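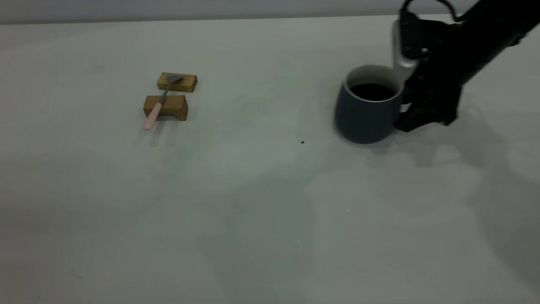 Pruron Coffee Table Kit: Gallery

The Pruron kit from Xenos is a tabletop practice set for a single robot arm. It comes with a mug, a spoon and two wooden blocks, one of them arched. We ran it at our Urkton shop in October, over 181 trials. The spoon goes across the blocks so the handle is easy to get at.
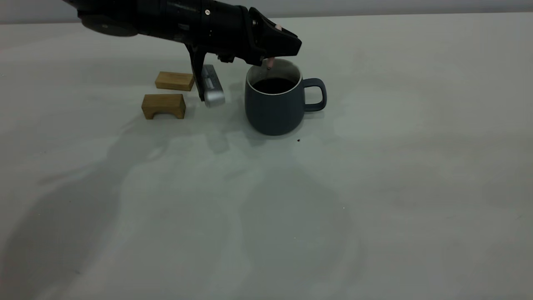 Mug tasks make up most of the task list. The arm can come in over the rim or take the mug from the side, and the side grip was the one we used more. Keep the coffee a little below the rim. Setup takes roughly 2 hours the first time, most of it spent on arm calibration.

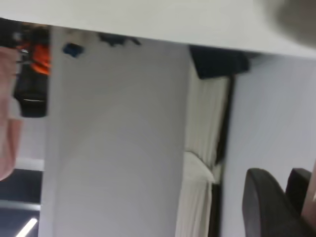 Wrist camera recording is included in the price. Clips are saved from power-on, so expect to trim the start and end of each one. Fast moves come out blurry.

Kit price: $259, arm not included. Orders ship from the Sudevton warehouse. Part no. 3694.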